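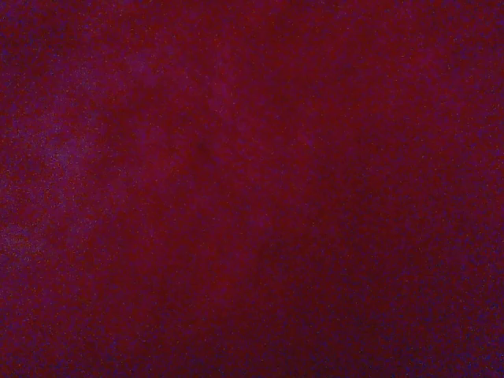
Student team reworks wrist camera exposure ahead of October meet

The Trutau robotics club has moved its gripper project to a new exposure routine, team lead Xinyi Yan reported at the Thu 6 September work session. The arm, built on a Pemel base, is entered in the sorting class at the Dandau student meet in October.

The club's previous code left exposure and gain on automatic. In dim conditions the gain rose to its limit, and frames came back dark red to purple with dense speckle and no usable edges. The object detector needs an outline to set a grasp point, so any such frame is of no value to it.

The new routine fixes the gain and checks mean brightness before each grasp. If the value is too low, the arm backs off 25 mm and takes another frame. After 3 failed tries it skips the object and logs the position.

Matvii Dmytriv wrote the check. Deming Long is sorting the club's stored set of 3082 frames by hand, of which 1719 have been labeled so far. Frames with no visible edges are kept in a separate folder and used to set the brightness threshold.

Still open are the white balance, which drifts toward violet on one side of the frame, and the cable clamp at joint 3. Wichai Chantharasri has the clamp drawings.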